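From: Shoaib Rajput
To: skemis-users
Date: December 30, 2018
Subject: Re: Wood grain repeats on long surfaces

Genalyn Marquez wrote:
> After moving our materials from Gautier to Skemis, the grain on
> table tops repeats at a visible interval. Same texture file, same
> UVs. Is the tile size read differently?

Yes. Gautier stores tile size per object and Skemis stores it per material. The importer keeps the first value it finds and drops the others.
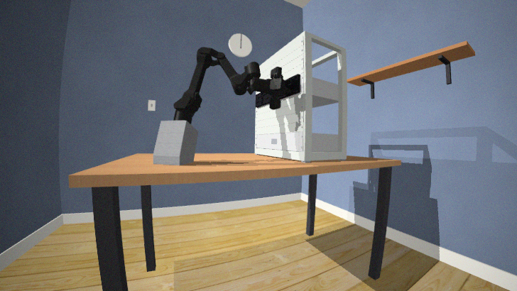

Check the import log for "scale merged". Our library gave 143 of those lines, nearly all on wood and stone. Metals were not affected, as they carry no bitmap.

Two ways to fix it:

1. Split the material before export, one copy per tile size. Safe, but the library grows. Ours went to more than 3,000 entries.
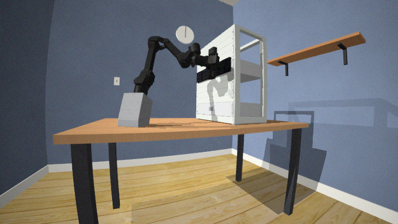
2. Leave the material alone and set "uv_scale" on each mesh after import. The value overrides the material. It is lost if you import again, so keep it in a script.

I use the second. Set the filter to 2 as well, or fine grain will shimmer at low angles.

The Biltov exporter has the same fault. I have not tested Borside.

Shoaib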